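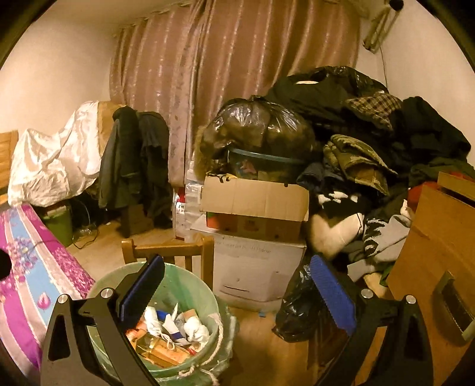
Tissue, a carton, cardboard: the bin by the chair, with the clothes heap still to come.

Start with the bin. That's Quyên Lò's rule, and she has cleared 233 bedrooms with it. Bag in, rubbish in, decisions later. A bin you can reach from the bed gets used. One out in the hall doesn't.

Then boxes. Stacked boxes turn into furniture if you let them, first a basket on top, then a big black bag on top of that. Take the stack down one Tuesday evening and give it 30 minutes. Stop when the timer goes, even mid-box.

Clothes are slower. Plaid shirt, camo jacket, the things with prints on. Lò sorts by "worn this month" and "wasn't". Chair backs dont count as a closet, she says, though hers has two coats on it.

Cables last. Wind them, tie them, get them off the floor before you sweep.

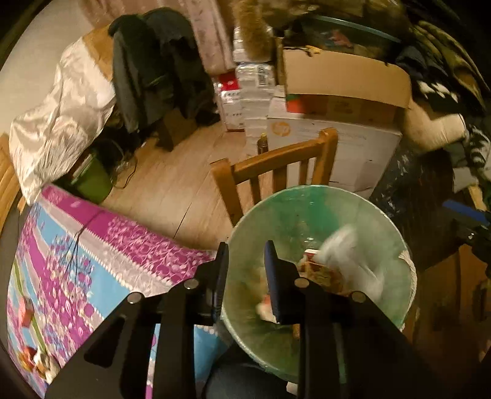 Scraps of packaging in a lined wastebasket, pulled up near a spindle-back chair.

And the bag. Josphat Masanja, who shares a two-room flat in Zulidlow, changes his every 4 days, full or not. Paper and cardboard he pulls out first and flattens. Takes a minute. His roomate still forgets.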